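An afternoon at the Valta open day

I drove over to Unedmont in March for the open day at Valta. I had been meaning to go for a couple of years and always had something else on. Parking was in the field behind the main building and it was muddy, so if you go next year take proper shoes. Entry was free. You signed your name at the desk, got a sticker and were told which groups were starting when.

I should say what I know, so you can judge the rest. I worked in packaging for most of my life, on lines where a machine did one job and did it all day. I know how to clear a jam and I know what a light curtain is for. I know very little about the newer sort of robot that is meant to look at a thing and decide how to pick it up, and that was what I had come to see.

The first stop was the workshop floor. They had an older arm stacking cartons on a pallet behind a fence, and it was much like the ones I used to stand next to, only quieter. A few children liked it a lot. I watched two full layers go down and then moved on, as our group was called for the demonstration room upstairs.

The room held about 40 chairs and they were all taken, so I stood at the side. The session was on a project called Plusley. Before any real arm is allowed to try a job, they run it on a computer first, with a made-up arm, a made-up table and a made-up object. The engineer giving the talk called these practice runs. She said the set for that one task came to 2000 runs, all of them different in some small way, with the object shifted over or turned or the light coming from another side.

The view they use is the one from just behind the gripper, looking out past the fingers at whatever is to be picked up. It took me a minute to get used to it. You are so close to the object that it runs off the top of the picture, and you lose your sense of how big it is. I could not have told you if the thing was the size of a pepper pot or a vase.

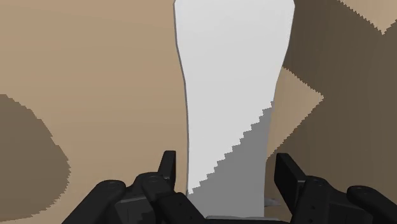

I had expected the graphics to be better. My grandson's games look a good deal more real than this, with proper wood grain and reflections, and these were plain blocks of colour with shadows that had edges like a flight of stairs. Someone in the second row asked about it before I could. The answer was that a simple picture is quick to draw, and when you need a great many of them that matters more than looks. They do also have a more detailed version, which they use later on, but it is slow and they had not set it up for the day.

She then went through the part I found most useful, which was the moment before the fingers close. On my old lines the part arrived in the same spot every time, so closing was just a matter of timing. With these jobs the object could be anywhere within reach, and the arm has to be lined up first with a finger on either side. If it comes in too far to one side, one finger gets there early and pushes the thing over. Tall objects are the worst for this. They had a way of scoring each attempt, and out of the last batch they had run, 568 were marked down for touching with one finger well before the other. I wrote that figure on the back of my parking slip, as it seemed a strangely exact thing to be told.

A man near me asked why they did not just use a suction cup. The engineer said they do, for boxes and bags, and that this work was for shapes where a cup would not seal. That seemed fair to me. We had endless trouble with cups on anything curved.

After the talk we were let through to see the real arm, in groups of eight. It was smaller than I had pictured, and mounted on a steel bench with a yellow line on the floor that we were asked to stay behind. They gave it plastic bottles to pick up and put in a tray. It got seven in a row without trouble, then knocked one flat and stopped with a beep until an operator stood it up again. I thought better of them for carrying on in front of us after that. It was slow, mind you. A person would have cleared that bench in the time it took to do two.

I asked the operator how long it takes to move a job from the computer to the bench. He said it depends on the job, and that the floor and the lighting give them more bother than the arm does. They had to put a blind up on the west window because the afternoon sun upset the camera.

The last thing on the sheet was a display from Kim, a small firm in the same building that makes grippers. They had a table of finger pads you could handle, some hard and some quite soft, and a hand pump that opened and shut an old gripper when you worked it. There was a queue for that. I bought nothing, but I took a leaflet on replacement pads for a friend who still runs a small line.

Tea was in the canteen, with a good fruit cake at a pound a slice. I was back on the road by half past four.

A couple of practical points. The stairs to the demonstration room are steep, but there is a lift if you ask at the desk. The talk runs twice, and I was told the earlier one is less crowded. If you want to ask questions, the bench is a better place for it than the talk, where we ran out of time with several hands still up.

I mean to go again, and I would like to see whether they have the bottles sorted by then.

Recent posts
Mending the shed roof, part two
The canal museum at half term
A new belt for the old bandsaw
What I did with the leftover paving
Notes on a noisy boiler pump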